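The Ullitz Gauge

The gauge at Ullitz was read at six in the morning and six in the evening. The reader entered the level in centimetres, the wind by direction only, and the state of the sluice as open or shut. There was no column for remarks.

The post came with a room over the pump house and 288 crowns a month, less coal. I took it over in November 2000 from a man who had held it for 20 years and left the books in order, spines outward, on the shelf above the stove. He had gone down to Stovari on the morning boat. I came up on the evening one, so we did not meet.

I was required to compare the last year of his readings with the copies held at Stornasberg. This took nine evenings. The figures agreed except on one date in December, when the Stornasberg copy gave 212 and the book gave 221. The ink in the book was of a different black.

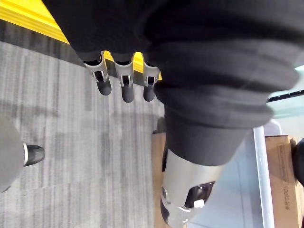

A transposition is the commonest error in a hand-copied table, and the procedure is to correct the copy from the original. I wrote the letter and did not post it. At 221 the water stands above the sill of the lower road. At 212 it does not. The bus to Hầu had been held back that night on the reader's word, and the district had later charged him 3,000 crowns for the lost run.

I went down with the staff and a level. On the wall of the lower road, behind the nettles, there was a line of silt as straight as a shelf. I measured it twice, from the benchmark and back again – 221 both times. A silt line carries no date.

The letter went on the next boat. I enclosed the two measurements and a sketch of the wall. Stornasberg replied in the spring that the copy had been amended and that the charge, being a matter of accounts, was closed.

I entered the evening level, the wind from the north, the sluice shut. Then I ruled a narrow column down the right-hand side of the page and left it blank.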